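Workshop tips: living with the Fornent two-arm bench kit (brush and ink edition)

Been running the Fornent on the back bench since June. Bought the calligraphy add-on from Irkano with it, 154 for the add-on, arms are 2,800 for the pair. Not cheap. Lots of people asking if it's worth it and how I keep the mess down so here's the whole lot in one go, no particular order.

Before you unbox

Clear more table than they say. The sheet says 110 cm wide is fine. It's fine until the elbows swing out. Push everything back, then push it back again. Mugs especially.

Clamp first, cables second. I did it the other way and had to take the whole right side off again.

Keep the box foam. Wrists need it if you ever ship one back for service. I threw mine out, dumb, ended up using bath towels and a lot of tape.

Felt

Get a real felt mat, thick, not the craft store sheets. White shows every drip but I like seeing where the ink went. Dark felt hides it and then your sleeve finds it later.

Stains: cold water, blot, dont rub. A bit of dish soap if it's fresh. Old ink is there for good, flip the mat over and carry on. Mine's been flipped, so now I've got stains on both sides and I've stopped caring.

Roll it for storage. Folded felt keeps the crease for weeks and the brush skips right on it.

Ink and dish

Low dish, wide rim. Tall jars get knocked. Fill it less than you think, a thin layer is plenty.

Dried ink in the bottom, soak overnight, old toothbrush in the morning. No steel wool, it scratches the glaze and then the ink sits in the scratches.

Bottled ink straight from the bottle is too thick for the arms. Thin it. I go a few drops of water at a time and test on scrap. Too thin and it goes tan and puddles where the brush stops, which looks pretty on some papers and awful on others.

Put the dish right at the top edge of the paper. Shorter trip, fewer drips. The manual shows it way off to the side, ignore that.

Brushes

Hang them tip down. Always. Water runs back into the ferrule if they stand in a cup and the glue lets go, I lost two nice ones like that.

A plain wooden rack does the job. The Nuvau one with the magnets is nice looking but the gripper bumps it and everything swings.

Wrap the handle where the jaws close. One turn of bicycle inner tube, or that blue painters tape in a pinch. Bare lacquer slips. You set the angle, it dips, and the brush comes up rotated and every stroke after is wrong.

New brush: rinse the starch out completly before it goes anywhere near the gripper. Warm water, fingers, be patient.

Grip force on 4 for the skinny handles. Higher and I heard one creak.

Teaching it strokes

Start with crosses. One across, one down. Boring, do it anyway. If the cross isn't square nothing else will be.

Then something boxy with a few bars in it. Don't go to the busy characters early, it'll happily stack stroke on stroke on stroke until you've got a brown thicket.

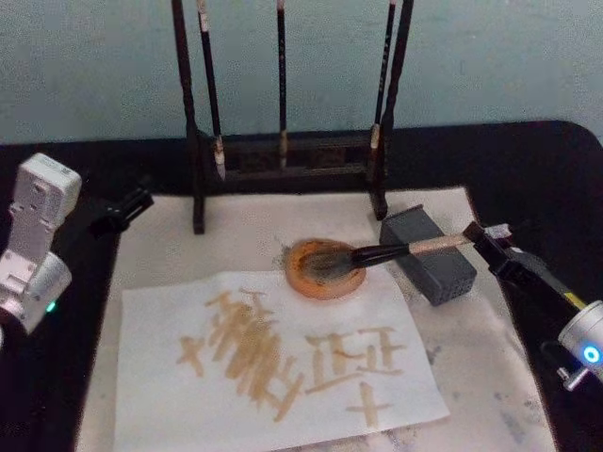
Practice on cheap paper. Newsprint, packing paper, backs of old flyers. Good paper only when you've had three decent sheets in a row.

Weigh the corners down. The sheet creeps a little with each stroke and by the bottom it's crooked. Flat stones, big washers, whatever.

Re-zero after every dish refill. Takes a minute. The dish never goes back in quite the same spot.

Support and so on

Irkano answer email in the evening mostly, got Kazimiera Żak both times and she knew the brush holder inside out. Sent me new jaw pads free. Phone line, forget it.

The Akinola subscription (more characters, stroke library) I'd skip for the first few months. You won't get through what's already on there. Also it nags.

Noise: low hum, ok with the door shut. Fine before breakfast, wouldn't run it at midnight over somebody's bedroom.

Worth it? For a shop or a class, yes. For one person doing birthday cards, buy a brush and the good felt and spend the rest on paper. I'd still buy mine again.

Oh and wipe the gripper down every time. Ink in the jaw hinge goes like cement. Damp rag, then dry rag, cotton swab in the gap.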